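From: Sławomir Krawczyk
To: Trernham Family History list
Date: 2 January 2018
Subject: Re: Barros and Villey passenger entries

Hello all,

I'm replying to the question about the Barros family that came through just before the holidays. I've left the relevant part of the earlier message in so people can follow.

> I have been stuck on my great-grandmother's arrival for a long while.
> The family story is that she came out with her parents and her
> brothers on the Ondden, and that they went straight to Trernham by
> rail. I have been through the passenger index twice under Barros and
> found only her father. The index gives him as entry 1253, travelling
> alone. Her married name was Villey but she would have been a child
> then, so I can't see why she'd be under that. Does anyone have access
> to the original lists, or is the index the only thing there is? Also,
> is it worth paying for the parish search or should I wait until I
> have the ship sorted out?

The index isn't the only thing there is. The original lists were microfilmed and the reading room at Trernham library has the reels. The index was typed up from those reels many years ago by several different people, and they did not all follow the same rules. Some of them started a new family group each time the clerk began a fresh page, so a father at the foot of one page can end up "travelling alone" while his wife and kids are listed separately under whatever the typist made of the next line.

I looked at the reel in October while I was chasing something of my own. Entry 1253 is the last line on its page. The next page is badly faded down the left side, where the surnames are. In the index the people on that page have been given entries up to 1278, and several have the surname in square brackets with a query. I would look at every bracketed name in that run before doing anything else. There is a "[Banos?]" and a "[Burrows?]" in there and either could be yours. I didn't copy down the first names, sorry.

On the Villey question, I would not rule it out. There was a Villey household on the same voyage, higher up in the list, and neighbours from the same village often travelled together. If your great-grandmother was sent out in the care of another family she may have been written down with them. Children were sometimes given the surname of whoever was answering the clerk's questions. I have one of those in my own tree, a boy of 6 who appears under his uncle's name on the ship and under his father's name at school the following year.

For the rail part of the story, there is a box of station ledgers at the library, catalogue number 244. They are mostly freight – flour, fence wire, that sort of thing – but the station agent also noted settlers' effects, and he put down the name of whoever signed for the trunks. It's slow going and the handwriting is small. You need to ask for the box the day before as it's kept in the basement.
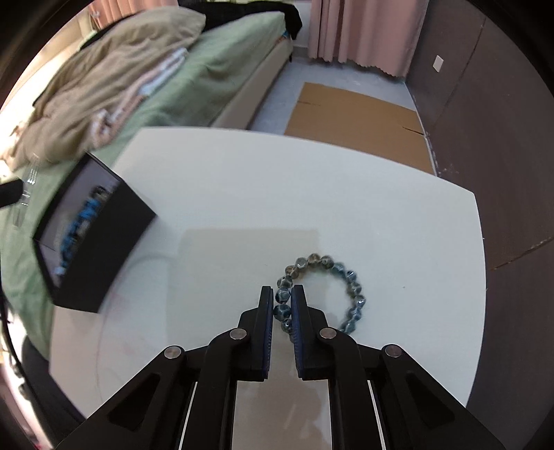 As for the parish search, I'd hold off. The fee covers one surname and one span of years, and if you send them Barros and the baptism turns out to be under a different spelling they will write back with a nil result and keep the money. Get the ship sorted, see how the names were given there, and then send the parish every spelling you've found in the one letter. They will accept variants as a single surname if you list them at the start. They won't if you write again later.

One more thing to check, if you haven't, is the naturalization file for the father. Those forms asked for the names and birth dates of any children living with him. The later ones also asked for the name of the ship, and the answers were given from memory, so treat the ship and the date with some caution. The children's names are usually sound.

The reading room is closed this week and opens again on Monday. The second microfilm reader is still out for repair, so phone ahead and book the other one. Bring change for the printer; it won't take the new bills.

If you can send me the first names of the mother and the brothers I'll have a look through the faded page next time I'm in.

Regards,
Sławomir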